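首页 期刊 本期目录 投稿 检索 登录
本网站使用Cookie以改善阅读体验。继续浏览即表示同意。 接受 设置

4 现场观察：散线在隔板纸箱中的存放

4.1 地点与对象

观察在Burosska的线束装配车间做。车间不大，绿色环氧地坪，分装配、待检、周转几块，中间没有墙，靠地上的胶带和大家的习惯分开。我们关心的只有一件事：短线。裁下来、剥过头或没剥头、还没进端子压接工序的那些，颜色混的，长短不一，既不是成品，也还不能算废料。账上这种东西叫“在制散线”，现场叫“零线”。以下统一叫散线。

散线放哪儿，文献里写得少。成品线束的包装有标准，线盘、线轴的存放也有，唯独中间这一段，基本看各厂自己。第2节里提过，多数研究把它并进“工序间暂存”一笔带过。我们去看之前也是这么想的，看了以后觉得不行，得单独写一节。

容器是纸箱。带隔板的瓦楞纸箱，Pirkard供的，本来是Pirkard给零件发货用的内箱，拆完货没扔，留下来转了用途。隔板薄，插接式，把箱内分成几格。箱盖四片，现场的人通常让后面一片立着，其余的要么往下折，要么塞进去，要么裁掉。立着的那片有用，见4.4。

观察记录由第一作者和Jocelyn Poirier各写一份，不事先对，写完再合。出入的地方回现场再看。合并后的登记表共110条，一条对应一只箱子的一次查看，同一只箱子可以出现多次。涉及的箱子33只。表里的“格”指隔板围出的一个空间，不管里面有没有东西。

Boiko仓库的箱子没有计入。那边用塑料周转箱，条件差太多，放一起比没有意义。讨论部分会提一句。

4.2 登记怎么做的

登记表用Drillby项目留下的模板改。原模板给金属小件设计，有“件数”一栏，散线用不上，数不清，也没必要数。删了。改成下面几栏：

箱号（我们自己贴的，贴在底面，避免影响使用）
位置（地面 / 台面 / 推车 / 架上）
箱盖状态
隔板状态（直立 / 倾斜 / 脱出 / 缺）
各格内容，按颜色和形态写
缠绕程度（散放 / 成圈 / 成团）
箱口磨损
备注

缠绕程度是最难定的一栏。“成圈”指线本身绕成可辨认的环，可以整圈提起来。“成团”是几圈互相穿过，提一根会带出别的。“散放”就是没有绕。两份记录在这一栏出入最多，主要在成圈和成团之间。后来约定：提得出一整圈而不带别的，算圈，否则算团。提的动作只做一次，做完放回原格。

这里有个问题要交代。提一次就已经改变了箱里的状态。所以同一只箱子后面几次的记录，不能完全当作没被动过。我们把提过的在备注里标了，分析时这部分只看位置和箱体，不看缠绕。没有更好的办法，拍照看不出来，线压在下面的看不见。

位置一栏后来也加了细分。原以为大多数在台面上，结果地面上的很多，于是把地面分成“通道旁”“推车旁”“工位脚下”。推车是车间通用的那种白色管架平板车，带轮，到处走，所以“推车旁”这个说法本身不太稳，推车一走箱子就变成了“通道中间”。照当时看到的写。

箱口磨损用的是目测，三档：完好、起毛、破。没有量。起毛指面纸边缘翘起或纤维露出，但箱口的线还是直的。破是指箱口塌下去或者撕开。

4.3 箱子放在地上

先写地面，因为这是跟预想差别最大的一项。

散线箱放地上，理由问了几个人，答得不一样。一个说台面要留给压接的治具，放不下。一个说箱子矮，放地上伸手正好，放台上反而要抬胳膊。还有一个说一直这么放的。三种都记了，不评价哪种对。从工位布局看，第一种比较说得通：台面上除了治具还有线材切断后的临时堆放，再放一只带立盖的箱子确实挤。

地坪是环氧的，亮面，顶灯能照出影子来。这个对找线有影响，后面说。环氧面平整、不起灰，箱底放上去贴得住，轻推会滑。滑这件事两面看：挪箱子容易，一脚带到也容易跑。有几次记录里箱子位置和上一次差了一个工位的宽度，箱号没变，内容也没怎么变，应该是被踢过去或推过去的，具体没看到。

地面上有碎屑时很显眼。绿底上浅色的一点，远远就看见。剥下来的绝缘皮、纸屑、扎带头，都属于这类。车间班后扫一遍，班中不扫。箱子在地上，箱底和箱角容易把碎屑圈在旁边，搬开箱子会看到一圈，跟箱底的轮廓差不多。这一点现场的人并不在意，但对质量部门来说是扣分的，现场巡查表上有“地面无异物”一条。

深色的划痕也有，多在推车经过的方向。跟纸箱关系不大，不展开。

地面存放还有一个潮气的问题。车间做过温湿度控制，七月份仍然偏潮，纸箱底面摸起来比侧面软。我们没有测含水率，只凭手感，这一句只能当线索看。底面软了以后，插接隔板的下缘就没有那么稳，容易斜，登记表里“隔板倾斜”的箱子以地面存放的居多。是不是因为潮，不敢说。也可能因为地面的箱子被推来推去的次数多。两个原因分不开，要分开得另做试验。

4.4 箱盖立着的那一片

箱盖后片立着，起初以为是懒得折。看多了发现不是一回事。

它挡东西。散线从上面放进去的时候，末端会甩，后片立着，甩过去的线头被挡回来，落在格子里或者搭在隔板上，不会翻到箱子外面去。前面几片折下去或裁掉，手好进。也就是说，箱子有了前后。有前后就有了朝向，朝向一般对着拿线的人。

它还能写字。有的后片内侧用记号笔写了颜色，有的写了工单尾号，有的什么也没写。写颜色的箱子，内容和字对不上的不少：写的是红，里面有红也有别的。问起来，说是原来只放红的。字没改。这类“旧标签”在第2节引的几篇里都提到过，周转容器上的标识总是比内容慢。纸箱便宜，换一只就好，可是换一只要重新写字、重新插隔板，所以没人换。

立片的根部是折线，折多了会软，软了就往后倒。倒下去之后箱子占地变大，放在推车上就伸出去一截。有人用胶带在背后拉一道，把它固定成竖的。这样的箱子寿命明显长，不过搬的时候没法叠放。散线箱反正不叠，叠了压线。

我们建议（见第6节）把后片保留作为一种正式做法，而且在裁箱的时候就定好哪一片留。现在是谁裁谁定，有的留了短边那片，短边的片窄，挡不住。

4.5 隔板与格

隔板是这批纸箱能用来放散线的主要原因。没有隔板的箱子我们也见过，线放进去很快变成一整团，颜色再好认也拿不出来。

但是隔板的格不是给线设计的。原来放的是零件，一格一件或一格一摞，格的宽窄跟零件走。线放进去有两个毛病。一是窄格里线圈放不平，只能竖着塞，塞进去以后往上弹，冒出箱口。二是宽格里容易混，红的黄的黑的放到一起，圈和圈穿过去，成团。两种情况都常见。

混色这件事，多说几句。现场并不认为混色是错。一个工位用的就是那几种颜色，配成一套，放在一格里，拿的时候一把抓，再在台面上分。对做的人来说这样快。对我们来说，快不快要看分的时间算不算。如果只算从箱里拿出来这一步，混放快；加上分线，混放慢。这里没有做计时，先不下结论，第5节的小试验里有计时的部分。

混放时颜色的作用变了。分放时颜色告诉你去哪一格，混放时颜色告诉你拽哪一根。拽的结果取决于缠绕程度。成圈的，认准了颜色一提就出来；成团的，红的提起来黄的跟着走，黑的在下面勒着。黑线最麻烦，纸箱里面光线暗，黑线压在底下，跟隔板的影子混在一起看不清。红和黄没有这个问题。几个人都说找黑线要把箱子歪一下让光进去。歪箱子，隔板就跟着斜。

隔板斜了以后，两格之间的下面会留缝，细线钻过去，到了隔壁格。登记时碰到过一根线一头在这格一头在那格的，从上面看像两根。这种我们在备注里写“跨格”。跨格的线拿起来会把隔板一起带出来，插接口一松，整个十字就散了。散了以后有人插回去，有人不插，把隔板抽掉扔在一边。抽掉一片，剩下的也站不住。

空格也值得记。不少箱子只用一格或两格，其余空着。问为什么不把线分到空格里去，答复是空格要留给下一种。下一种是什么时候来，不一定。从登记表看，空格一直空着的情况并不少。把一团线挤在一格、旁边空着，从空间利用讲不合理，从使用习惯讲可以理解：放回去的时候总是放回原来那格，谁也不会特意去开一格新的。

左格用得比右格多。这个可能跟用手习惯有关，也可能跟箱子朝向有关，样本小，只提一下，不做检验。

4.6 箱口

箱口起毛很普遍。新拆的箱子，没用多久就起毛。磨的地方主要在前沿和靠近手进出的一侧，后面有立片的那边好得多。

线也磨箱口。剥过头的线，铜丝露出来，往外抽的时候在纸边上刮。反过来，纸纤维会挂在铜丝上，带到压接工序去。压接工位的人提过，说端子里有时夹纸毛。这条没有数据，Burosska的不良记录里纸毛不单列，归在“异物”。要查得翻原始单，没有翻。

处理的办法现场有人自己想了：在前沿贴一道透明胶带，把纸边包住。好用，胶带一破就更糟，破口的胶面粘线头，还粘灰。也有人把前沿折一道边，折成双层，圆一点，不刮线。折边占高度，箱子矮了，线更容易冒出来。我们倾向折边，前提是线不要放满。

放满的问题。没有线可以告诉人满没满。零件箱放满了是看得出来的，线不行，线有弹性，压一压总还能进。压进去的以后就成团。登记表里成团的大多数在箱口以下就已经很实，手插不进去。建议在隔板上画一道线，线圈不超过那道线。简单，第5节试了13只箱子，画线后“手插不进去”的情况少了，具体见表。

4.7 拿和放

拿线的动作拆开看：找，夹住，提，抖，出箱。放线：绕，送，松手。现场观察下来，毛病多数出在放，时间多数花在拿。

放的时候不绕，或者绕了不扎，直接往格里一送，松手后线圈自己弹开，跟原来的圈套在一起。扎带不用，因为扎了还要剪，剪下来的扎带头又掉地上。有人用一小截废线打个活结，拿的时候一抽就开。这个做法不错，可惜只有一两个人这么做。换班以后别人不知道怎么抽，越抽越紧，最后还是剪。

拿的时候分两类。一类从上面抓住圈的上沿往上提，提到一半抖两下，把带出来的甩回去。一类伸进去，沿着格壁往下找线头，捏住线头往外抽。前一类快，甩出来的多。后一类慢，不容易带出别的，但是刮箱口。两类跟线的状态有关，成圈时大家都用提的，成团时才去找线头。不过团里的线头本来就难找，这时候往往把整团拿出来放台上拆。整团拿出来以后，原格空了，拆完的线放回去，放回去的时候也还是一团。循环。

两边格同时用的时候，隔板受力不一样。从一格往里伸，隔板往另一格倒，另一格如果有线撑着就倒不下去，如果空着就倒过去了。所以只用一格的箱子隔板斜得更厉害。这一点跟4.5里地面存放的影响又叠在一起。分析时把两项交叉列了，见附表，数字不大，看个方向。

箱体轻，线也轻，拿线的时候箱子会跟着走。尤其成团的，线跟隔板挂住，一提，箱子前沿先起来。按住箱子是个普遍动作，一只手按箱口，一只手提线。按的位置多在箱口侧边，正好是起毛的地方，按久了那一段就塌。地面存放的箱子有人用脚抵住，手省了出来，箱底角就破得快。

给箱子加一点重量会不会好。试过在底下垫一块废端子盘，稳多了。但是重了以后搬不方便，装推车也不愿意装。后来拿掉了。另一个想法是给纸箱做个浅的托，固定在台边或推车上，箱子往里一坐，换箱只换纸的部分。Jocelyn Poirier画了草图，没有做出来，尺寸要等Pirkard那边箱型定下来。

4.8 推车

推车在这里的角色不是运输，更像一块会动的台面。白色管架，深灰的板面，四角有黑色的接件。早上推出来停在工位旁，散线箱、空线盘、工单夹子都往上放，到下班推走。中间很少动。

箱子上了推车，地面的那些问题没有了：不潮，不踢，不圈碎屑。新问题是高度。板面比台面低，比地面高，坐着拿要侧身，站着拿要弯腰。有人把推车上的箱子垫高，有人干脆又放回地上。登记表里同一箱号在地面和推车之间来回的不少，说明大家没有找到一个舒服的位置。

管架的上横管会挡手。从横管那一侧伸手，要绕过去，于是箱子一般放在另一侧，靠外，立片朝着横管。立片又被横管撑住，倒不下去，算是意外的好处。4.4里说的胶带就省了。我们觉得这个组合可以作为推荐布置之一：推车、横管、立片靠横管、开口朝人。成本没有。

缺点还是推车要走。推车一走，箱子要么跟着走，要么被拿下来放地上。拿下来以后，常常就不再放回去了。

4.9 光

前面提到黑线看不清，补充光的部分。

车间顶灯亮，环氧地坪反光，站着往下看，地上一块一块白的。箱子放在反光旁边，眼睛先适应亮的地面，再看箱里，里面显得更暗。隔板又挡光，格越窄越暗。箱盖后片如果立在灯的那一侧，里面还要再暗一层。把箱子转个方向就能好一些，转了以后立片就不在对面了，挡线的作用没了。两个要求打架。

哑光地坪当然可以，但地坪不会为了几只纸箱去改。可行的是在格底垫一张白纸。垫了以后黑线明显好找，红和黄也没受影响。白纸脏得快，换就是了。第5节里垫纸和画线是分开试的，没有合起来试，这是设计上的疏忽，后面的工作要补上。

也有人提用浅色内面的纸箱。Pirkard有内面漂白的箱型，不过那是给食品客户的，价钱不一样，没有往下谈。

4.10 颜色与用途的对应

Burosska内部对红、黄、黑有约定的用途，不同产品线略有出入。对存放来说重要的不是颜色代表什么，是同色不同规格的混在一起看不出来。红线有粗有细，成团以后粗细难辨，要捏一下才知道。登记表没有规格一栏，这是另一个遗漏。补登记的时候只补了一部分箱子，不完整，所以本文不报告规格。

从访谈看，拿错规格的情况确实存在，发现多在压接时，端子套不进去或者套进去松。发现了就换一根，错的那根放回箱里。放回的是哪只箱子，不固定。这样错的越积越多。有一个工位在箱旁放了一只小盒，专门收拿错的，班后统一分。其他工位没有。

颜色褪不褪、绝缘皮老化不老化，散线存放的时间短，不考虑。唯一要注意的是被压在箱底很久的那些，没人知道放了多久，弯折处有白痕的应当报废。现场一般不报废，照用。

4.11 小结性的几条

不算结论，先列出来，第6节再展开。

散线箱的主要问题在缠绕，缠绕多半在放入时形成。
隔板有效，但要站得住。地面存放、单格使用、歪箱找线，都让它站不住。
立着的后片应当保留，裁箱时统一。
箱口前沿起毛会刮线、挂纤维，折边优于贴胶带。
画线限高，垫白纸。两项都便宜。
推车可用，箱子靠横管放。

局限也写在这里。一个车间，一种箱子，七月一个月。观察者在场，现场的人多少会收拾一下，2022年7月3日那次查看之前刚好有客户参观，地面和箱子都比平时整齐，那一天的条目保留了，没有剔除。提线这个动作改变了状态，前面说过。Boiko仓库的塑料周转箱壁光滑、不起毛、底不软，缠绕问题却一样有，说明换材料解决不了放入的问题，这一点我们认为比较有把握，虽然只是走了一遍，没有登记。

典型的一种状态见图2：箱子放在地上，后片立着，左格里红黄黑混放、成团，箱口略有起毛，推车在旁边。同类状态再登记表里反复出现，后文称为“基准状态”，第5节的各项改动都以它为起点。
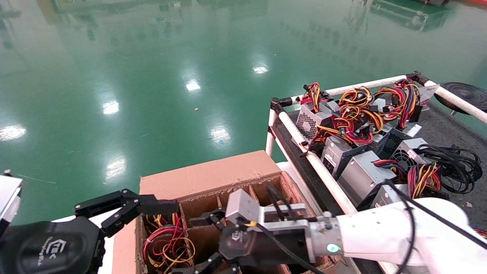
图2 绿色环氧地面上的隔板纸箱，左格为红、黄、黑混放散线；右上为白色管架推车。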